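September, past ten at night, feet on the radiator

I meant to write every night this month and here I am with two weeks of nothing, so this will be a catch-up. The short version is that Plemlow is live on both lines at Guvetti, I still have a job, and my job is a different one from the one I had in spring.

For the record, because I'll forget: there used to be 14 of us on prep. Cracking, peeling, portioning, lids, labels, trays onto racks. Now it's 11 on prep and 3 of us "on cells." That's the phrase. I'm on cells. My mother asked if it was contagious.

I did ask for it, sort of. They put a sign-up sheet by the time clock back in the summer and I stood there with the pen thinking about my wrists, and the pen sort of went ahead without me. The pay bump is small. The wrists are much better, though! I opened a jar of pickles on Sundays-only strength this morning and didn't have to run it under the tap first.

What do I do all day? I teach, I guess. You hold the hand tool, which is the same pair of fingers the arm wears, and you do the job with it the way you'd want the arm to do it, over and over, and the camera on it takes everything in. Then somebody over at Navarro does their part with it and some days later the arm tries. The first day I thought, well this is easy, I've been picking things up since I was a baby. It is not easy. You don't notice how much your thumb knows until you have to do without it. I kept wanting to roll things a little, or feel whether a tub was full by how it sat against my fingers, and you can't, you've got two fat padded fingers that open and close and that's your lot.

Tubs have been my whole life lately. Tubs with liquid in them, which slosh if you start too fast and slosh again if you stop too fast. I've learned to breathe out while I move them, like the lady in the yoga videos.
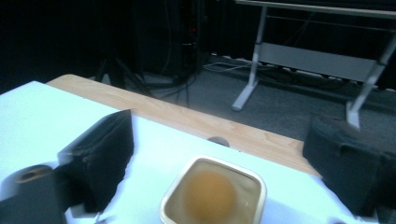 The other thing about it is how quiet the practice room is. On the line you've got the compressors and the radio and everybody yelling over both, and I used to come home with my ears ringing and complain about it. Now I spend half a shift in a room with carpet (carpet! at a food plant!) and by lunch I'm starved for somebody to tell me a bad joke. I've started eating with the old prep table again, even though cells gets lunch earlier and I have to sit on my hands for a bit to make it line up.

Lunch was a little strange at first, I'll put that down too. Nothing mean. But there'd be a pause when I sat down, and then somebody would ask how my student was doing, and everyone would laugh and I'd laugh, and under it there's the thing we're all thinking, which is who's next. Management says no layoffs. The people who left prep either came to cells with me or retired, and one moved to the Jadville warehouse to be closer to her kids, so it's true so far. I believe they mean it. I also noticed they haven't filled a single spot, and so did everyone else at that table.

I go back and forth. When I think about the cold room and the lifting I can't be sorry some machine is doing it. My back did that for years and it never once got thanked. But then there's the small stuff that went away with it. We used to rotate every couple of hours, and you'd end up next to a different person, and that's how you found out who was getting divorced and who had extra tomatoes. The arm doesn't rotate. It stays put and the people get arranged around it, so whoever's feeding line 2 stands at the end of line 2 the whole shift with no one on either side. I brought that up in the meeting. It got written down, at least. I saw the pen move.

Also the pace is funny. You'd think it'd be faster and it's really not, it's just the same all day long. We had our fast hour after coffee and our slow hour before going home, and everyone knew it and nobody put it on a chart. Now there is a chart, on a screen by the door, and the slow hour looks terrible on it. The women on lids hate that screen with a passion. One of them hung her sweater over it for most of an afternoon, and I'm not writing down who.

Good things, so I don't go to bed grumpy. My hands. The quiet, some days. The arm on line 1 picked up a full tub today, set it down at the far end, and did a tiny pause before letting go, and I swear that's my pause. I do that! I wait a beat to be sure it's sitting flat. I stood there grinning at it like it was a kid in a school play, then went and found someone to tell, and she said great, can it learn to clean up after itself too.

It can't. We still mop. Mopping is on the list for "later," along with the new locker keys and the microwave.

Tomorrow is lids. I have no idea how you do a snap lid with two fingers and no thumb. I practiced on a yogurt container tonight with the salad tongs and got the lid halfway on before it shot behind the stove. I can see it back there and I'm leaving it till morning. Need to buy more yogurt, and call Mom back, and find the other gray sock.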